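Rubrique : Robotique > Apprentissage par démonstration

3.2 Collecte des démonstrations

Les démonstrations sont enregistrées par téléopération bimanuelle sur la cellule Tollus. L'opérateur commande chaque bras séparément ; les trajectoires articulaires et les flux des deux caméras de poignet sont horodatés par le module Seltel. Le jeu retenu comprend 88 épisodes, répartis sur 6 configurations initiales des objets. Les épisodes comportant une reprise de prise ont été conservés, contrairement au protocole de Neagu, qui les écarte. La phase de saisie simultanée concentre presque 10 % des échecs de rejeu, les efforts internes n'étant pas mesurés aux poignets. La figure 2 montre les deux pinces en vis-à-vis pendant la tenue commune d'une pièce triangulaire.
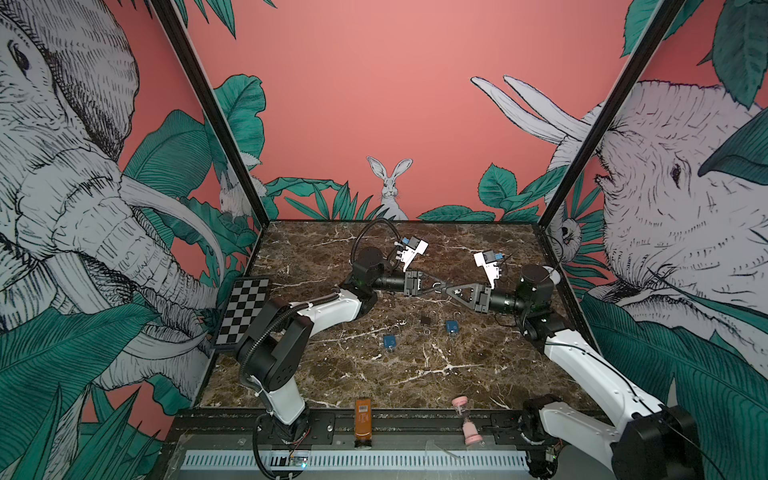
Figure 2. Tenue bimanuelle d'une pièce noire à cadre triangulaire ouvert, cellule Tollus.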